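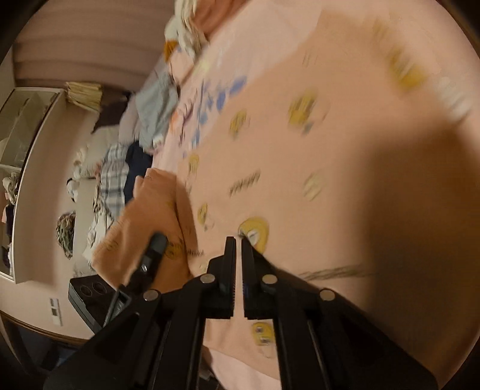

19th September -- Flornville bench

Wash fastness, printed cotton, continued from last entry.

Restarted the bath at 40 C after replacing the door seal on the Jondon washer. Old seal had a flat spot at the bottom and was letting water past during spin. Fill level now holds between the two scribed lines for the full cycle.

Set A is the Niken pigment print on plain weave, cured at 150 C. Set B is the same print with the cure extended by 4 minutes. Both sets were cut from the same roll, edges overlocked, and marked in the corner with laundry pen. Detergent is the unperfumed powder, no brightener. Ballast is plain white cotton, weighed dry.

Dry rub, before wash: no visible transfer on either set.
Dry rub, after ten cycles: trace on A, none on B.
Wet rub, after ten cycles: clear yellow stain on A, trace on B.

The yellow is worse than the green in every pair. Same result as the spring batch, so I no longer think it was the old screen. More likely the yellow goes down heavier and the center of the film is under-cured. Cross-section would settle it but the microtome blade is chipped and the new one is on order from Hayashi.

Shrinkage, set A only. Gauge marks were 156 mm apart before washing. Lengthwise change is within what we normally see for this weave. Widthwise change is larger than I expected and not even along the piece -- the selvage side moved less. Need to re-measure after conditioning overnight. I took these readings too soon out of the dryer and do not trust the last digit.

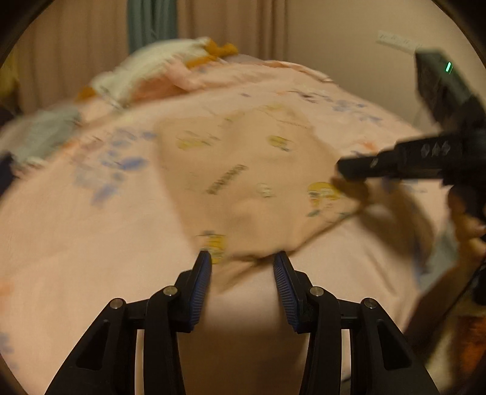 Small piece, beige ground, yellow and dark green print.

Notes on the rub tester: the counter skips. I ran it against a hand count and it read 117 when I had 120 strokes. Until it is fixed, count by hand or run to a timer. Do not correct the old log sheets by a flat factor, the skipping is not regular. I think the reed switch is loose in its clip.

Crocking cloth is down to the last pack. The new box is a different lot, so overlap the two lots on one sample before switching, and write the lot number on the sheet. This was missed in the spring and we could not compare the two halves of the run.

Water hardness strip read the same as last time. Softener salt topped up.

Spin speed stays at 1000 rpm for both sets. At the higher setting the creases set hard along the hems and the pigment cracks on the fold, and that swamps anything the cure is doing.

To do:
-- re-measure set A, conditioned
-- repeat wet rub on B with the new cloth lot
-- reed switch
-- ask Hayashi for a date on the blade
-- book the curing oven for October, first half, for the 160 C set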